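3.2 Collection rules for thin fabric items

The written rules used at the Storodside site were drafted in August, after a first batch in which operators handled small garments each in their own way. Some pinched socks by the cuff, some by the toe, and some pushed the item along the table until it bunched up enough to grab. All of these can work, but a policy trained on the mix has no clear signal for where a grasp should begin. The rules therefore set out what counts as a valid grasp and what an operator should do when a grasp is not valid.

The main rule concerns contact. The fingertips must close on an edge of the fabric, with as little material between them as will hold. Grasps that take a thick wad from the middle of the item are marked as invalid even when the lift succeeds. Operators hold still for a moment once the fingertips have closed, so that the start of the lift can be found in the recording. Figure 4 shows a closed grasp on the edge of an ankle sock, with a narrow strip of the fabric caught in the seam between the two fingertips.

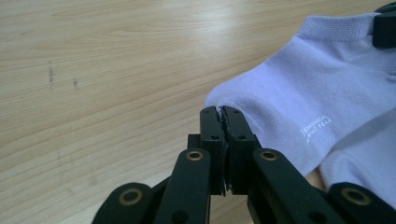
Figure 4. Hand-held gripper closed on the edge of a white sock. Both fingertips are upright and the rest of the sock lies on the table.

3.3 Review and rejection

Each episode is checked by a reviewer who did not record it. Reviewers at Storodside and Quintela work from the same one-page sheet, which has a yes or no box for each rule and one line for comments. An episode is rejected if the fingertips leave the view during the grasp, if a bare hand touches the item after the start signal, or if the item falls off the table. A slipped grasp is not a reason for rejection – the operator opens the gripper, backs off and tries again, and the slip is labeled.

Of the 1,054 episodes submitted under these rules, 1,019 were accepted. Most of the rejected ones broke the bare-hand rule, usually when an operator straightened a twisted cuff out of habit. We now ask operators to keep the free hand below the table edge.

Sessions are limited to 60 minutes. Before each one, the operator opens and closes the gripper fully, checks the pivots for play and wipes the fingertips. Lint on the tips changes how thin knits slide, and we saw this most with older socks. The Zirnov checklist lists the same steps in a different order, and we did not try to merge the two.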